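Lo que una jornada de puertas abiertas debería medir

La empresa Skukico abrió su laboratorio de manipulación el 2023-07-05 y dedicó la mañana a una sola demostración: un brazo robótico que recoge una encimera de cocina, primero en simulación y después sobre una mesa real. Asistí como usuario potencial, con una línea de preparación de pedidos que lleva tiempo pidiendo una decisión. Escribo desde esa posición, que condiciona lo que me parece relevante y lo que me parece decorado.

La parte simulada ocupó la mayor parte del programa. El entorno lo suministra Pillix y genera cocinas con variación de materiales, iluminación y disposición de objetos. El control de agarre es de Leinonen. Sobre ambos se ejecuta Dutiva, el planificador de tareas que Skukico quiere vender, y que recibe una instrucción en lenguaje corriente y la descompone en movimientos. La cifra que se proyectó al entrar en la sala fue 2000: el número de escenas generadas para la evaluación. De ellas, 300 se reservaron como conjunto de prueba y no intervinieron en el ajuste.

No tengo objeción al uso de simulación. Permite repetir una misma configuración inicial sin que nadie recoloque objetos a mano, y permite fallar sin romper un sensor de fuerza. Mi objeción se refiere a la forma de presentar los resultados. Durante la sesión se mostró una tasa de éxito agregada, calculada sobre todos los objetos y todas las tareas. Para quien debe comprar, ese valor sirve de poco. Una encimera puede reunir un huevo, un cuchillo, una cuchara y una bolsa arrugada, y cada uno plantea un problema distinto. El huevo exige limitar la fuerza de cierre. El cuchillo obliga a decidir por dónde se toma. La cuchara, apoyada en plano, deja muy poca altura para los dedos. La bolsa cambia de forma en cuanto se toca, y ahí la calidad del modelo físico pesa más que la del planificador.

Pedí el desglose por categoría en el turno de preguntas. La respuesta fue que existe y que se publicará en agosto, junto con la documentación técnica. Es una respuesta aceptable, pero el desglose debería haber estado en la primera diapositiva. Si el porcentaje global se sostiene gracias a los objetos rígidos y fáciles de rodear con dos dedos, el comprador necesita saberlo antes de reservar presupuesto.

La segunda cuestión es el criterio de éxito. En la demostración se daba por completada una tarea cuando el objeto quedaba dentro de la zona de destino. No se registraba la orientación final ni el contacto con objetos vecinos. En mi planta, un frasco depositado en su casilla después de tumbar otros dos cuenta como incidencia y detiene la línea. Un simulador dispone de todos los contactos en cada paso de cálculo, de modo que incluirlos en el criterio cuesta muy poco. Prescindir de ellos es una decisión de diseño y conviene tratarla como tal.

La parte física fue más breve. Se realizaron 18 intentos con público delante y 3 terminaron en parada de seguridad. El personal los dejó ocurrir, reinició el sistema y leyó en voz alta el código de error. Esa fue, a mi juicio, la mejor media hora de la jornada. Dos de las paradas se debieron al límite de par en la muñeca y la otra a una pérdida de la estimación de pose. Aprendí más de esos registros que de la hora y media de vídeo anterior, entre otras cosas porque permiten estimar el tiempo de recuperación, que es el dato con el que se dimensiona un turno.

Faltó conectar ambas mitades. Las disposiciones de la mesa real no correspondían a ninguna de las simuladas, y sin esa correspondencia no se puede calcular la diferencia entre un entorno y otro. Bastaría con escoger unas pocas escenas del conjunto de prueba, reproducirlas con objetos equivalentes y presentar los dos resultados en la misma tabla, con el mismo criterio y el mismo número de intentos.

He trasladado esta petición por escrito a Skukico y he solicitado que incluya los tiempos de ciclo sin recortar. Mientras no lleguen, mantengo la compra en estado de evaluación y la línea seguirá con preparación manual durante el resto del verano.

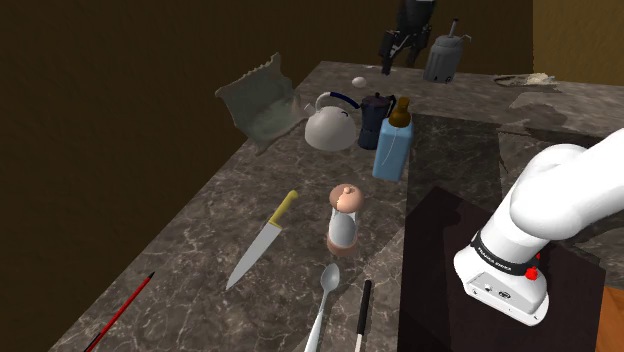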